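Pen and chalk cup keeps sliding around on my whiteboard table top, what do you use?

Asked in Home Office and Craft Room
Posted 11 April 2025

Hi all, I hope this is the right section, I never know whether desks belong here or in Furniture. I have a light wood table in my spare room, and a while back I started laying a big white board flat on top of it so I can write and sketch right on the surface. I love it! I do lesson plans on it, grocery lists, the kids draw on it when they visit. The trouble is keeping the little stuff in one place. I put a cup at the back for my pens and chalk, but half the time they end up lying loose on the board and I put my elbow on them.

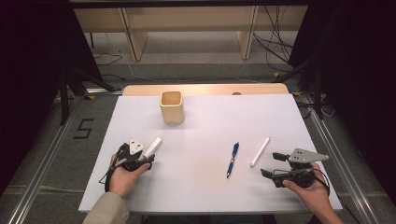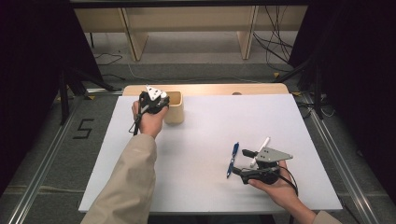
The white board on the table, with the cup toward the back.

What I'd like to know is whether I should fix the cup down somehow or get something different altogether. The board is smooth, so anything I set on it wanders off as soon as I lean on the table to write. I looked at a desk caddy from Zakside, but it is 18 inches long and would eat up a lot of my writing space. I'd also rather not drill into the table (it was my aunt's, and I'm fond of it). Thank you so much in advance, you folks were wonderful about my curtain rod last August.

2 answers

Answer 1 (accepted)

I have nearly the same setup for sewing patterns, and I fought with this for a long time, so you have my sympathy! What worked for me was removable mounting putty, the kind you use for posters. Pinch off four little balls, press one under each corner of the cup, and set it down firmly at the back edge where you don't write. It holds well enough that my cat can't move it, and when I want to wipe the whole board down I just twist the cup and it lets go. You do have to replace the putty every so often, as it picks up dust and stops gripping.

I'd also keep the chalk and the pens apart if you can. Chalk dust gets down in the bottom of a cup and then it's all over your pen clips and your hands, and before long it's on your sleeves too. I use a small jam jar for the chalk with a scrap of felt in the bottom, and I rinse it out when it starts looking sad. And do check that the board itself isn't the part that's moving. Mine was! I put a strip of rubbery shelf liner between the board and the table and that settled things down quite a bit, even before I got to the putty. Cut it a little smaller than the board so it doesn't peek out.

Please don't use superglue, whatever anyone tells you. I did that once on a nice tray and I'm still sorry.

Comment from the asker: Oh, shelf liner, I have a whole roll of it under the sink. I'll try that tonight. And I have a jam jar too!

Answer 2

magnets. glue 2 to the bottom of the cup, works if your board is the metal kind. if it isn't, no idea, maybe get a heavier cup. I have a Prurkari one that weighs a ton, it was 5 bucks at a yard sale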